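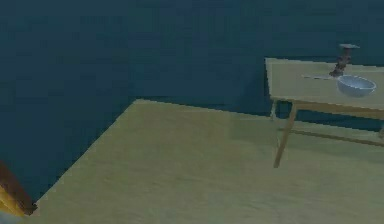
Gripper lowered behind the bowl in the simulated room.

Building the practice room for a Fistia arm

Before you let a home-built arm swing over a real table, give it a room in simulation and run your motions there first. This page covers the room, the table, the two objects and the first test move. It assumes you have the Fistia arm assembled on the bench, the servos numbered, and Plundeo installed on the computer you plan to use. If the servos are not numbered yet, go back to the wiring page and do that first.

What you need

Plundeo, with the sample rooms package
The arm file you exported after assembly
A tape measure
Calipers for the gripper
A notebook or a text file for your measurements

Step 1. Measure the real arm

Measure from the shoulder axis to the wrist axis with the arm held out straight. Mine is 343 mm. The drawing in the kit gives a slightly smaller number, and my first runs were off by that much at the far end of the table. Use your own measurement.

Open the gripper all the way and measure between the insides of the fingers. I get 52 mm. Enter both numbers in the arm file and save it under a new name so you still have the original.

Step 2. Load the room

Start a new project from the room called Nagano. It has plain walls and an open floor, and it loads quickly on an old laptop. You can paint the walls any color you like, but pick something that contrasts with the table. A tan table on a tan floor is hard to read in the preview window when you are trying to see if a corner is touching something. I left my floor and table close in color and I do squint at it sometimes.

Leave the textures on low. They make no difference to the motion.
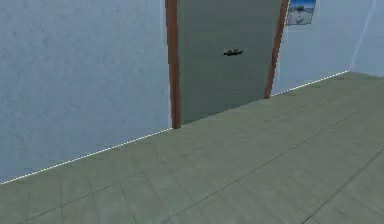
Check the scale of the room before you put anything in it. Use the ruler tool on something whose real size you know. Doors are good for this. If a standard door comes out at half the height it should be, the project is in the wrong units. Change the units under project settings, then close and reopen the file. Plundeo does not rescale a room that is already open.

Check the floor height too. It should read zero. If it doesn't, type zero in the box and lock it.

Step 3. Add the table

Bring in the small rectangular table and set its height to match your real bench. Mine is 800 mm from floor to top. Turn on collision for the legs and the low rail as well as the top. I skipped the rail the first time, and an elbow went straight through it on a low move without any warning.

Set the table to fixed. Otherwise it will creep when the arm pushes on it.

Step 4. Add the bowl and the flat utensil

Place the bowl first, near the front of the table but with the whole base supported. Lay the utensil to the left of it with the tip toward the bowl. Leave a little space between them.

Drop each object from just above the table and let it settle. Do not type in a height that puts it exactly on the surface. If the two shapes overlap even slightly, the solver pushes them apart and the utensil flies off the table.

The thin piece is the harder one to pick up. If the fingers keep closing over the top of it, lower the approach point a little at a time and run it again. Keep notes on which height you used.

Step 5. Set the time step

Use 2 ms. Longer steps run faster, but thin objects start to sink into the table. If your computer can't keep up, turn off shadows before you touch this setting.

Step 6. Run the first move

Start with the arm up and clear of everything. Give it three points: above the bowl, down behind the back rim, and up again. Run it with the fingers open and no grasp. Watch the contact list on the right side of the window. It should stay empty apart from the objects resting on the table.

If the rim shows up in the list, move the second point back and try again. When the list stays clean for ten runs in a row, add the grasp.

Step 7. Try it on the bench

Export the points and load them on the Ornimero control board. Set the speed limit to the lowest value. Put a plastic bowl on the bench, keep your hand on the power switch, and run the move once with the fingers open. Compare the stopping points with the ones in Plundeo. Mine were low at the wrist, which I fixed with the wrist offset in the arm file.

Troubleshooting

Arm drops as soon as you press run: the motors are not enabled in the arm file. Set all of them to hold.

Bowl slides on its own: the friction value is missing. Copy it from the table.

Gripper shakes when closed: reduce the finger force by half and try again.

Objects are gone after reopening the project: they were saved to the session only. Use Save Room, then Save Project, in that order.

The next page covers recording a full pick and place, including how to set the release height over the bowl.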